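Wiki > Automation > Test methods > Urley bin trial

The Urley bin trial is a friendly, fairly informal way of comparing robot grippers, in which each one is mounted on the same arm and asked to clear a metal bin of everyday odds and ends, a brush or a rumpled cloth among them. It grew out of bench work at Sheehan, and a full run is 40 picks.
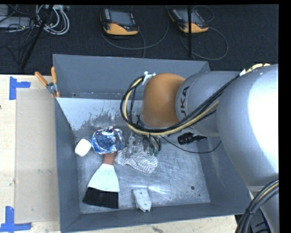
Lorraine Birkett has argued that 40 picks is too few to separate two good grippers, and that she would trust nothing under 60.

The Praretti rules, last revised in March, keep the shorter run but ask for 5 repeats, with the bin rearranged each time.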